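Multmont Storage Bin 1041, Large, Gray

Item no. 1041
Color: gray
Shape: rectangular, open top
Sold: singly or in cartons of 4
Lid: sold separately

The 1041 is the largest open bin in the Multmont range. It is a plain rectangular bin for mixed goods, the kind of thing you put at the end of a packing bench or on a low shelf in the supply room. Small parts bins are a different product and have their own page. People buy the 1041 for things that do not match each other: office supplies, toys, returned goods, kitchen jars, whatever has to be kept together until somebody sorts it.

The walls are straight enough that tall items can stand up against them, and the corners are rounded on the inside so that dust and paper scraps wipe out with a cloth. The bottom is flat. There are no dividers in the standard bin. A divider set is listed under accessories and can be added later without tools.

Gray is the only color we keep in stock. Blue and white can be ordered in lots of 40 or more, with a longer delivery time. Please ask before placing the order, as these lots cannot be returned.
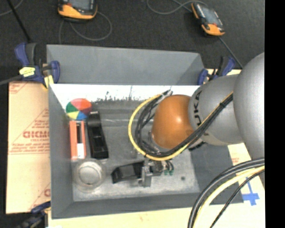

Bin 1041 with mixed items, including a multicolored ball in the corner.

Loading

Put round items in first and let them go to a corner. A ball left in the middle will roll every time the bin is moved, and it takes the lighter things with it. Desk items such as tape dispensers and staplers do well along one side. Glass containers should have a piece of felt or cardboard between them and anything heavy. We do not recommend stacking glass in this bin at all, even with padding.

Keep the contents below the rim if you plan to use a lid or stack the bins. The lid rests on the rim and will rock if something is pushing up from below. Filled bins can be stacked 4 high on a level floor, with lids. Empty bins nest inside each other and do not need lids for that.

When you pick from the bin often, leave part of the bottom free. It is easier to get a hand around an item when there is room beside it, and you can see at once what is left.

Measurements and weight

Outside length and width are given on the drawing that comes with the quote, along with the inside measurements. Please check the inside figures if you are fitting the bin to a particular product, since the walls taper a little toward the bottom. Maximum load is 49 pounds, spread over the whole floor of the bin. Lift with two hands, one at each short end.

Labels

Most paper labels stick well and come off with warm water. Leave them to soak and do not scrape with a blade. For permanent marking we can print a name or number on one long side. Send the text with your order – capital letters are easier to read from a distance – and we will send back a proof for you to approve.

Cleaning

Wash with mild dish soap and water. Let the bin dry upside down before you nest it with others, otherwise they stick together. Do not use solvents or abrasive pads. Marker ink usually comes off with rubbing alcohol on a soft cloth, but try a small spot first.

Accessories

Lid, gray, fits 1041
Divider set, one long and two short pieces
Felt mat, cut to the bin floor
Label holder, clip-on
Wheeled base, holds one stack

The felt mat is worth having if the bin will hold glass or anything that scratches. It also cuts down the noise when things are dropped in. It can be washed by hand and laid flat to dry.

Questions about this product

Does the lid from the older Datar bin fit?
No. The rim is a different shape. The Datar dividers do not fit either.

Can it be kept outdoors?
For short periods, yes. Long exposure to sun will fade the color and make the rim brittle. Under a roof it is fine all year.

Are the cartons mixed?
A carton holds four bins of the same color. Lids come in their own carton, also four to a carton.

Ordering

Orders for single bins ship from our own warehouse. Full cartons ship from Pirus and may arrive separately from the rest of your order. For quotes and printed bins, write to Fabian Eberhard in sales. For missing or damaged goods, contact Auður Ladefoged and include the order number and the number on the carton label.

Product page updated 4 January 2023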